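Ondlow Hall repairs: progress report, 2020-08-31

We've had a great two months! The roof over the east rooms is finally tight, and all 61 replacement slates are on. Brynhildur Hafþórsson found a close match for the old color at a yard in Fustham, which saved us a long wait.

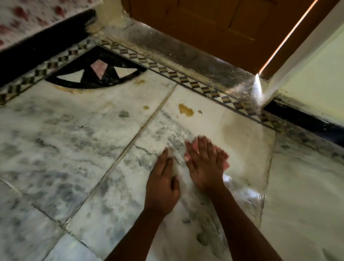
Cleaning the marble floor by hand.

Spending is within the grant, with 11 invoices paid and 4 still to come. Next up are the window frames (Märta Brekke has the quotes), and we hope to have the reading room open to the public again in November.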